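Tirnora Community Kitchen
Spring safety walk-through, with comments
Done in May by Parviz Ranjbar, before the lunch crowd came in

Hello, all. This is the same list we used in the fall, with a few lines added at the end of the storeroom part, and I have written my comments under each item the way people asked me to last time. Please read your own area even if you skip the rest. Items are marked OK, FIX or WATCH. WATCH means I'd like somebody to look at it again before the summer meals start.

DOORS AND WAYS OUT

1. Front door opens fully and isn't blocked - OK
Swings nicely now that the mat has been trimmed. Thank you to whoever did that, it had been catching my shoe for months.

2. Back door opens from inside without a key - OK

3. Hallway clear from wall to wall - FIX
Two stacks of folding chairs and the Purkness bread crates again. I know there's no good spot for the crates on delivery mornings, and I do sympathize, but a person coming down that hall in a hurry with a tray is going to meet them with a shin. Could we try the alcove by the coat hooks?

4. Exit signs lit - OK

FIRE

5. Extinguishers in place, needle in the green - OK
Both fine. The tag on the one by the range was hard to read, so I wrote it over in fresh ink.

6. Fire blanket within reach of the range - WATCH
It's there, but somebody has hung aprons over it, and lovely as the aprons are they need their own hook.

7. Hood filters clean - FIX
Greasy along the lower edge. The left one is worse than the right. A good soak overnight should do it.

8. Smoke alarm test - OK
Loud enough to bring the neighbor out, and I have apologized to her.

COUNTERS, TABLES AND SERVING WARE

9. Surfaces wiped down, no cracks or lifted edges - OK
I ran my hand along every edge, which takes a while but finds splinters better than eyes do. One rough place under the serving counter, sanded on the spot.

10. Tables steady - WATCH
The long one rocks if you lean on the window end. A folded napkin is holding it for now.

11. Bowls and plates free of chips - FIX
Three soup bowls set aside with nicks in the rim. Please don't put them back in use, even for dry things like crackers. I've taped a note on them.

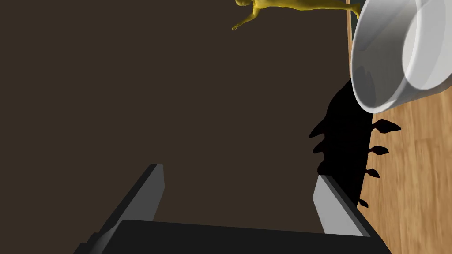

Image: computer rendering, white bowl and wood surface. Tirnora Community Kitchen files.

12. Knives stored in the block or the rack - OK
Much better than the fall! The drawer had no loose blades in it at all, and I went all the way to the back.

HOT AND COLD

13. Refrigerator at 40 or below - OK
Read 38 at 9 in the morning, before anybody had been in and out of it.

14. Freezer at zero or below - OK
There's frost building up behind the bottom basket, so it will want a defrost before long.

15. Hot water at the hand sink - OK
Takes its time getting there, as it always has. Let it run a little.

STOREROOM

16. Heavy things on low shelves - FIX
The Daline flour sacks have crept up to shoulder height. They should be down by the floor, on the slats, and I'd be glad to help move them if somebody will take the other end.

17. Step stool sound - OK
New rubber feet, very firm.

18. Cleaning supplies kept apart from food - OK

19. Shelf brackets tight - WATCH
One screw turned under my thumb. I snugged it up but would like a longer one put in.

Parts on order: a hook for the aprons and a box of longer screws, both from Rungrueang Hardware. They said to ask at the side counter. If you fix something on the list, put your initials next to it on the copy inside the pantry door, and tell me if I've missed anything in your corner. I'll be back to look at the hallway and the hood filters first.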